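The Tannous Panels

The Tannous Panels are a pair of narrative paintings in oil on oak, made for the parish hall at Odthorpe and now kept at the Himwood Gallery. They take their subject from a local ballad, "The Ferryman of Bistthorpe," and are named for the Tannous family, who paid for them and owned them for many years.

Subject

The ballad tells of a ferryman who refuses to carry a tax collector across the river at night. The first panel shows the refusal, with the ferryman seated in his boat and the collector standing on the bank holding a lantern. The second shows the same bank at dawn -- the boat is gone, and the lantern has been left on a post. The collector does not appear in the second panel, and the ballad does not say what became of him.

Technique

Both panels were painted over a thin gray ground. The artist, whose name is not recorded, worked quickly in the sky and water and more slowly in the figures. In several places the grain of the wood can be made out through the paint, most clearly in the river of the second panel. 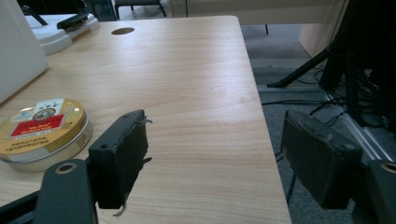 Ownership and display

The panels hung in the hall at Odthorpe until the building was sold, when they returned to the family. They were later bought by the Himwood Gallery for 3,270 pounds and entered in its catalog as number 124. They are shown side by side in Room 5, except in April, when the room is closed for cleaning.

Reception

Early visitors admired the first panel and paid little attention to the second. Later writers have reversed this judgment, and the lantern on its post is now the best-known detail of the pair. A copy of the second panel, smaller and on canvas, hangs in the library at Bistthorpe.

See also

Narrative painting
Panel painting
Ballads in art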